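Cleaning records by hand, my second winter

In January I started again to clean my records, one side per evening, after the dinner. I have 331 of them, and most came in two boxes from a shop in Gernosham that was closing. The seller was very kind but he had kept them in a cellar, and some sleeves smell like it.

Last year I wrote a short post about the bath method and I received more letters about it than about anything else on this blog. So I try to explain better what I do now, and what I stopped doing.

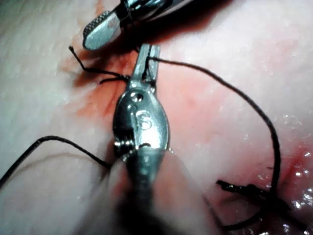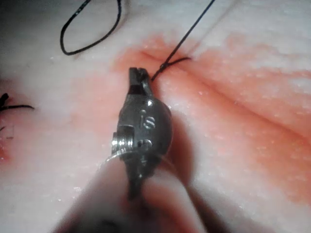 Naa Aidoo wrote to me that I use far too much liquid, and that the label is the part I should worry about, more than the groove. She had ruined the labels of a whole box set before she bought a clamp. "You can play a dirty record," she wrote, "but you cannot read a label that has turned to porridge." I had no good answer to that, and I ordered a clamp the same evening.

The clamp is two plastic discs with a rubber ring on each, and a screw through the middle. You put the record between them and turn until it feels firm. I turned mine too strongly at the beginning and the rubber left a gray circle on one label, a jazz record from Dukby that I liked very much. Now I turn until it stops and then I leave it alone.

For the liquid I use distilled water and a very small amount of a wetting agent, the kind that people used for photographic film. I mix one liter at a time and I write the month on the bottle. I tried dish soap for some weeks in the first winter. It foams nicely and you feel that you are doing serious work, but on quiet passages I heard a soft crackle that was not there before, and I had to rinse all those records two more times. I do not use alcohol on anything old. Shellac will not survive it, and I am not always certain what I have in my hand, especially with the ten-inch ones.

The brush matters more than I believed. My first one came from a Kulkarni kit, together with a cloth and a little stand, and the hairs were too thick for the groove. They only pushed the dust from one place to another. The one I have now has short soft hairs, very close together. I hold it with almost no pressure and I follow the groove, 60 seconds in one direction and 60 seconds in the other. I use the kitchen timer, the one shaped like a pear. Without it I become impatient after a short time and go to the next record.

Then the rinse, with clean distilled water and a second brush that never touches the cleaning mix. I keep them in different drawers because they look the same. My husband once used the rinse brush on a mushroom. We have discussed it.

Drying is the part where I still have doubts. In my first post I told you to use a microfiber cloth, and several of you wrote that a cloth puts back what the brush has taken away. I don't hear a difference between cloth and air, I must say, but my ears are not young. At present I put the records in a dish rack overnight, with a sheet over the whole rack, and in the morning I look at them under the lamp in the hall. If there is a drop left near the run-out I touch it with the corner of a paper coffee filter. I don't wipe.

Never put a record back in its old inner sleeve. I did this with the first 200, out of pure economy, and of course the old dust was waiting there for them. I bought new anti-static sleeves in packs and I keep the printed ones flat, behind the record, in the outer jacket. The jacket becomes a little thick. It is tight on the shelf, but I can live with it.

A reader from Skusulthorpe asked if it is worth to buy a vacuum machine. I have used one only once, at a record fair, and it was fast and extremely loud. The man let me do two sides of my own record, a choir record with a lot of noise in the left channel. At home the noise was lower, but it was still there, so I suppose that it was wear and no dirt at all. That is something to remember before you spend money. A scratch or a worn groove stays as it is, and a cleaner record will sometimes show it to you more clearly.

Also please clean the stylus. I forgot this for months. I cleaned record after record, and the needle carried a small gray ball of fluff the whole time. I use a dry brush from the back to the front, never from side to side, with the volume down. It takes very little time and I think it gave me more improvement than the first thirty evenings together.

At this moment I am somewhere in the letter M. Two records from the M's will not lie flat and I have put them under the big atlas, between two sheets of glass, away from the radiator. If you have experience with warped records, please write to me how long you left them, and if they stayed flat afterwards or came back to their old shape. The comments are open until I forget to moderate them.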